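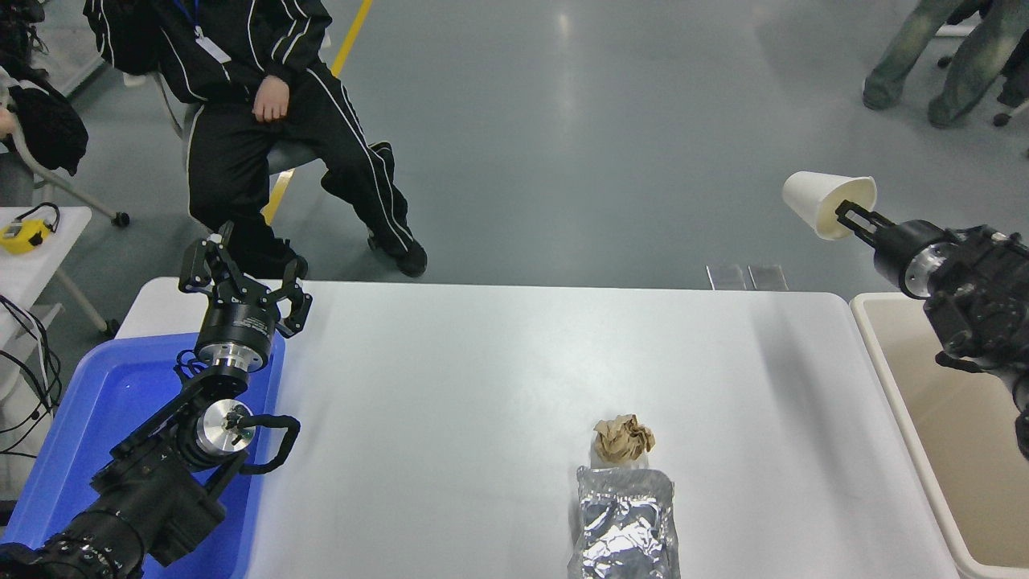
Ralside bins are going fortnightly and I have feelings

News > Local > Rubbish & Recycling

January 23, 2019

Well, it's happening. From August our general waste in Ralside will be picked up every other week, and I've spent most of the morning reading the leaflet over toast so you don't have to (it's long, and the map is on the back, upside down).

The gist is that 43 streets switch over first, with the rest of us on the Pendska side following once the new lorries turn up. Recycling stays weekly, hurrah! Food waste does too, though you'll need to ask for a caddy if yours went missing when the last lot were handed out. Mine did. I suspect foxes.

Crisp packets and sweet wrappers still can't go in with the recycling, which catches me out every single time, but Jilis on the high street has a drop-off point for them by the tills and takes coffee pouches as well. Plain paper is fine in the recycling, scrunched up or flat. Anything greasy goes in general waste.

I went along to the drop-in at the library last night and it was packed, 101 signed in by the time I got to the sheet and there weren't nearly enough chairs. Most of the grumbling was about nappies, and about the flats on Rathore Road, where 69 households share one bin store and it's already overflowing by the weekend.

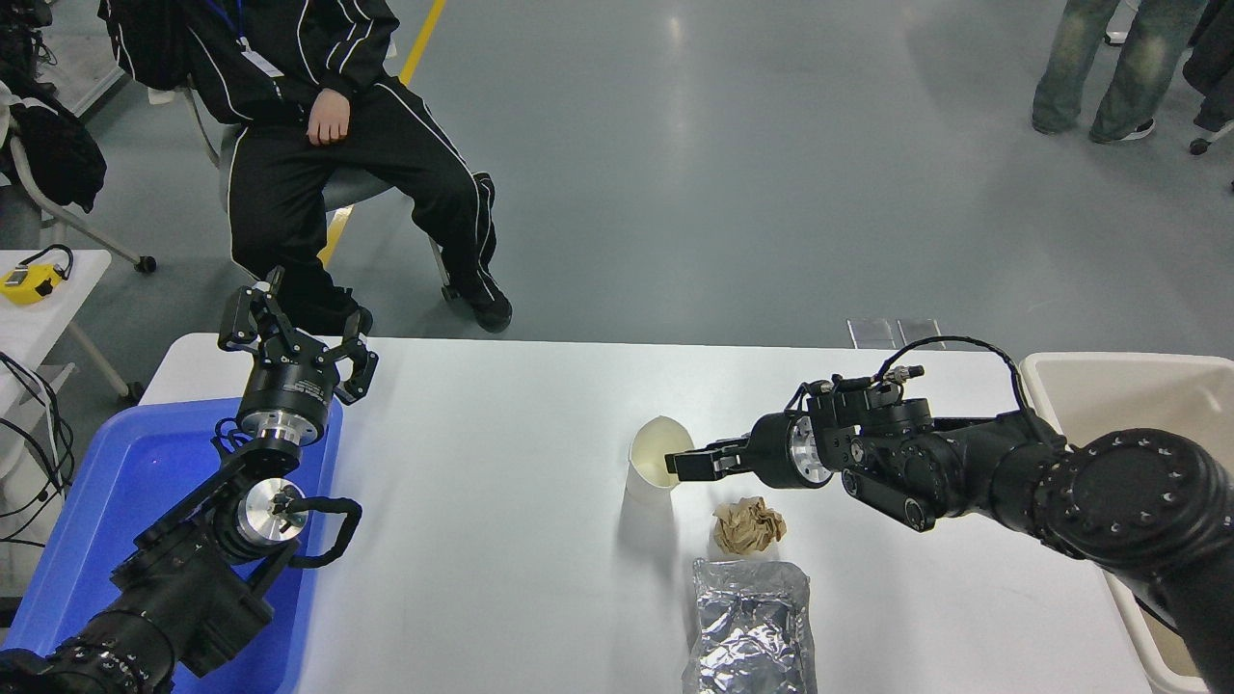
Rathore Road residents told the meeting that they had been asking for a second store for years and would want one built before a single collection was dropped. They got a big round of applause for that, me included.

The council has promised an answer within 30 days. You can still send in comments, and there are paper forms at the library desk if you can't face the website (I couldn't, it logged me out twice).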